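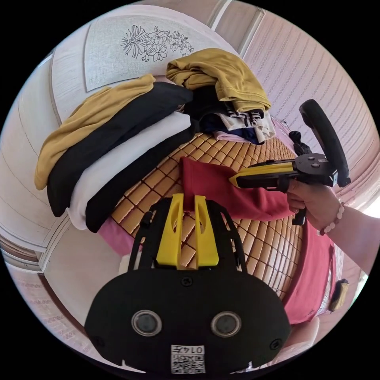

Chapter 3
Can Machines Do the Chores Yet?

Last updated 7 November 2024

Folding clothes is still hard for a machine. A shirt changes shape each time it is lifted, and a pile hides most of what is in it. In this chapter we compare laundry with packing work at the Samonte plant, where every box is the same size. Start by listing the steps you take to fold one shirt.

13 comments | 496 shares

Related
Grasping Soft Objects
The Sidholm Kitchen Trials
Sorting 1,000 Parts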